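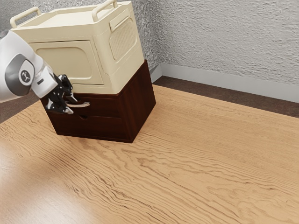 Figure 4 — Poignée du tiroir supérieur

Section 4. Préparation et envoi d'une commande d'articles personnalisés

La présente section s'adresse aux acheteurs disposant d'un compte Garberg validé. Elle concerne les sacs, gourdes et parapluies de la gamme Luvholm, avec marquage en une couleur.

1. Connectez-vous à l'espace client et ouvrez l'onglet « Nouvelle commande ».

2. Sélectionnez l'article, puis le coloris. Les coloris signalés par un astérisque sont fabriqués à la demande.

3. Indiquez la quantité. Le minimum est fixé à 400 pièces par article et par coloris. Au-delà de 3 000 pièces, le tarif est établi sur devis.

4. Déposez le logo au format vectoriel. Les textes doivent être convertis en tracés et leur hauteur ne peut être inférieure à 9 points.

5. Choisissez la zone de marquage et précisez la référence de la teinte.

6. Vérifiez l'adresse de livraison — elle ne peut plus être modifiée après l'étape 8.

7. Validez la demande. Un bon à tirer numérique est transmis à l'adresse électronique du compte.

8. Contrôlez l'orthographe, les dimensions et la position du logo, puis signez le bon à tirer en ligne.

Remarque : le délai de production est de 15 jours ouvrés à compter de la signature. Il est prolongé en décembre.

Attention : toute correction demandée après signature entraîne la facturation d'un nouvel écran d'impression.

Pour les commandes sans marquage, omettre les étapes 4, 5 et 8. L'adresse de livraison est alors figée dès la validation. Les réclamations sont adressées par écrit au service clientèle, à l'attention de Mme Ylva Åberg, avec le numéro de commande.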